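Residents > Tulleo Court > Meetings > Minutes

Tulleo Court Social Room Group
Minutes of the meeting held on Wed 24 April

Present: Leanne Hebden (chair), Pranab Amarasinghe, Moushumi Ranasinghe, Nuwan Karunaratne (minutes)
Apologies: Rezaul Kodikara

1. Last minutes
Agreed, with one correction. The Hernero invoice was for the blinds, not the floor.

2. Money
Balance stands at £2,491. Pranab asked that £1,000 be kept back for the boiler until October. Agreed. Leanne to tell the residents' meeting.

3. Tea and squash
Moushumi has sorted the cupboard. Of the 16 mugs bought last year, nearly all are chipped at the rim. She would prefer plastic cups for the children's table and mugs for everyone else. Nuwan felt one sort would be easier to wash up. Put to a vote and Moushumi's proposal carried.
Teaspoons keep going home in lunch bags — a note to go on the drawer.

4. Tables
The two folding tables from Comero are too heavy for most people to lift. Pranab has a price from Sison for lighter ones and will bring it next time. No decision. 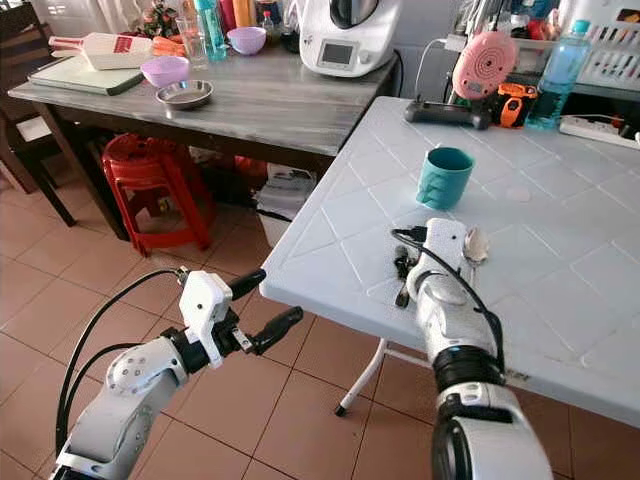 5. Cleaning the white table
Leanne said the table is wiped after each session but still looks tired. The top has a raised diamond pattern and dirt settles along the lines, so a cloth passes over it. Faint marks are showing on it, and she suggested a soft brush and washing-up liquid once a month. Moushumi asked that everything comes off first, including whatever has collected along the far edge, such as the water bottle with the blue cap and the handheld controller. The teal cup to go back with the other cups. Pranab to buy 2 brushes.

6. Any other business
The side gate is sticking again. Nuwan to look at the hinge.
Rezaul had sent word that he can open up on Saturdays.

Next meeting: date to be fixed by Leanne.

Comments

M. R. — Bicarb works on that kind of top, leave it ten minutes.

Rezaul Kodikara — Sorry to miss it. Saturdays from ten, please, not nine.

Flat 9 — Can the gate be done before the bins go out?

Recent items
Blinds: final cost
Social room key list
Boiler service notice
Minutes of the October meeting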